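Section 4. Setting up the cup-on-tray task

By this point you should have both arms homed and the Plirkbridge recorder talking to all the cameras. If the recorder is still showing a gray square for any view, go back to Section 3, because nothing in this section works with a missing camera. I've tried. You get a whole afternoon of recordings and then you can't train on any of them.

The method we're testing is simple to say out loud. We show the Groltia policy a lot of short recordings of the arms being driven by hand, each one from several views at once, and then ask it to do the job by itself. What I care about in this task is whether the wrist views help when an arm blocks the overhead view of the cup. So please be fussy about the views!

What you need on the table:

The beige tray
The purple tumbler
One round dish in the orange-red family
The potted plant (yes, it stays, the policy has to learn to ignore it)
A few loose extras from the clutter box, your pick

Laying it out

1. Put the tray where both grippers can reach it. Don't line it up perfectly with the table. A slight angle is good, and a different slight angle the next time is even better.

2. Stand the tumbler upright. I move it to a new spot on the tray after every recording.

3. Put the dish and the plant over on the left side. Keep the right side clear enough for the right arm to swing in low.

4. Check the cable loop on top of each wrist. You want some slack in it, with nothing snagged on the arm.

5. Start a test recording, drive both arms through the whole job once, and stop. Now look at the wrist, side and head views before you do anything else.

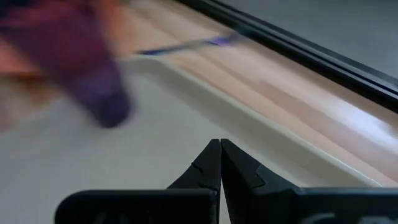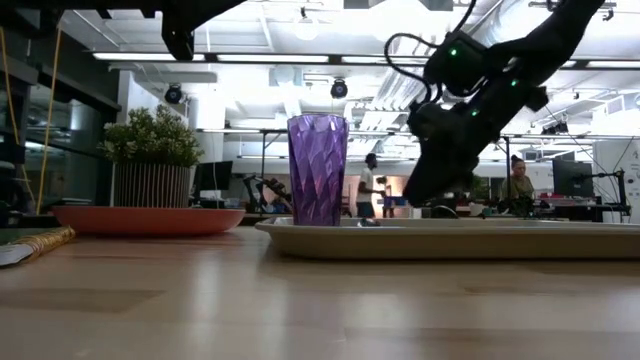
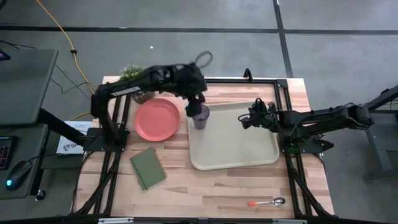
6. If the fingertips drift out of the wrist view at any point in your test, stop and re-seat the camera mount. Both tips need to be visible whether the gripper is open or closed.

7. Save the test under the name "check" so the training script skips it. I once forgot this and spent most of a November week wondering why one run looked so odd.

Note: Fast moves smear the background in the wrist view, and that's fine. I used to throw those recordings out, and the policy got worse — it had never seen blur, so it froze up the moment it moved at normal speed. Leave them in.

Note: People walking past in the side view are also fine. Just don't let anyone reach over the table while you're recording.

Caution: The tumbler is plastic and it will flex if you squeeze too hard. Set the grip limit before you start, and keep your free hand near the stop button. Keep your other stuff off the tray, too. The right arm comes in low and it doesn't know about your coffee.

Recording the real thing

8. Set the episode length to 9 seconds. If you can't finish in that time, slow down anyway and let the recording run out. Rushed grabs teach bad habits.

9. Record in blocks of up to 110, then take a break. My driving gets sloppy after that and I'd guess yours will too.

10. Between blocks, swap the loose extras and turn the tray.

What to expect when you train

Our full set for this task is 1,293 recordings. After I pulled out the ones with a dropped camera or a knocked-over cup, 954 were left, and that's the set the Mendes baseline was trained on. Use the same set if you want to compare your numbers with mine.

Train it twice, once with every view and once with the wrist views switched off. The difference shows up mostly when the left arm leans over the cup. With the wrist views on, it lines up its fingers before closing. With them off, it tends to hover and then grab a bit short — you'll recognize it when you see it.

If you're using the Bista loader, set the view order by hand. It sorts the cameras by name, and left and right wrist can end up swapped without any warning. The fix is in Section 6, under loader settings.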